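How do I get candle wax out of a sofa without making it worse?

Posted by Margaux Lemaire in Home and Cleaning, 12/3/18

We had people over on Saturday night for the first proper cold-weather dinner of the season, and someone (my brother) decided that the best place for a lit pillar candle was the arm of the sofa. It stayed there a good hour, looking festive. Then it went over.

The wax is dark red. The sofa is a Hedar three-seater, a sort of oatmeal color, and we've had it since spring. I'm told it was "an investment," mostly by the man who sold it to me. The spill is as long as my hand on the arm and then there are splashes down the front, plus one big blob that went into the seam where the arm meets the seat.

So far I have done the following, none of it wise:

Wiped at it while it was still soft. This moved it to places it hadn't been.

Picked at it with a fingernail while watching TV.

Read eleven different web pages, which told me to use ice, heat, vinegar, never vinegar, a hair dryer, and prayer.

The arm covers don't come off. The seat cushion covers do, but the tag says dry clean only and has an S on it inside a circle or a square, I can't tell which after squinting at it with a flashlight. My mother-in-law arrives in December for two weeks and will be sitting on this thing for most of it. She gave us the candle.

What order do I do things in? And is the red going to come out, or do I need to start shopping for a throw blanket?

Agustina Retamal

Stop picking at it. I know it's satisfying.

Wax on fabric is two problems wearing one coat. There's the wax itself, which sits in the weave, and there's the dye, which has soaked in. You deal with them one at a time and in that order, and if you go after the dye first you just spread greasy red all over your oatmeal.

Start cold. Put ice cubes in a zip bag, wrap the bag in a thin dish towel so it doesn't drip, and hold it on the wax until the wax is hard all the way through. Ten minutes for the big patch. Then lift it with the edge of a spoon or an old plastic card, working from the outside in. An expired library card is perfect. A butter knife is fine if you're the patient type, but you've told us about the fingernail, so use the card. Vacuum up the crumbs as you go, before somebody sits on them.

For the seam, freeze it hard and then spread the fabric on both sides with your fingers so it cracks. Most of it will pop out in lumps. Get the rest with a wooden toothpick. Do not dig with anything metal down there, the stitching on those seams is not as strong as the price suggests.

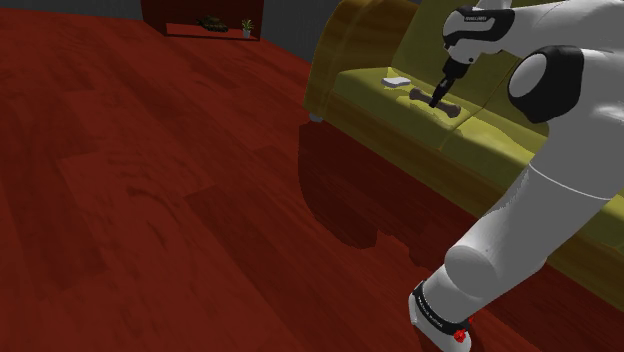
Can I use an iron on the arm even though the cover doesn't come off?

An iron works fine on a fixed cover as long as it's on the lowest setting with the steam turned off. Lay a plain white paper towel or a piece of brown paper bag over what's left, press for five seconds, lift, look. The wax wicks up into the paper. Move to a clean patch of paper every time, or you'll be ironing it straight back in. Check the label for the fiber first. If it's mostly polyester, put a cotton cloth between the iron and the paper and go even slower, and try the back of the sofa before you try the front. I once put a shiny spot the exact shape of an iron tip on a chair, and I've been keeping a cushion on it for six years.

Now the red. S means solvent only, so no water, no vinegar, no carpet foam, no matter what page nine of the internet told you. Get a dry-cleaning solvent made for upholstery. I use the Sollness one in the small can, but any of them will do. Open a window. Put it on a white cloth, never on the sofa, and blot. Don't rub. Turn the cloth as the color comes over. You will do this many more times than you want to. Then let it air out overnight with no candles anywhere near it, please, the stuff is flammable and your brother is apparently still at large.

Whether the dye goes completely depends on the candle. Cheap ones are dyed all the way through and those are a pain. Better ones sometimes have the color only on the outside, and you may get lucky. With what you've described I'd expect a faint pink on the arm that you can see and your guests can't. Mothers-in-law vary.

And squint at that tag again in daylight. What matters is the letter. S is solvent, W is water, WS is either, and X means vacuum it and make peace.

Posted by juhász_upholstery

Above is mostly right. Two things from someone who does this for a living.

Don't take the seat covers off to dry clean them on their own. They come back half a shade lighter than the rest and then you've got a two-tone sofa, which people notice a lot sooner than a pink mark. Spot clean in place.

If the blob in the seam went through to the foam, leave it. Wax in foam hurts nothing. People pull the cushion apart trying to chase it and then they call me, and my minimum is 200 before I've opened the van door. Replacing the arm panel would be 300 to 500 depending on whether Hedar still has that fabric on the roll. Having a cleaner come to the house is more like 80 around Zitport, and I'd spend that before I spent mine.

Posted by dishpan_dan

flip the cushion over

Margaux Lemaire

Dan, it's on the arm.

Update for anyone who cares: ice and a library card got nearly all of it, including the seam, which cracked with a very pleasing noise. The tag is an S. The ironing took most of a roll of paper towels. Solvent tomorrow, when my brother is out of the building.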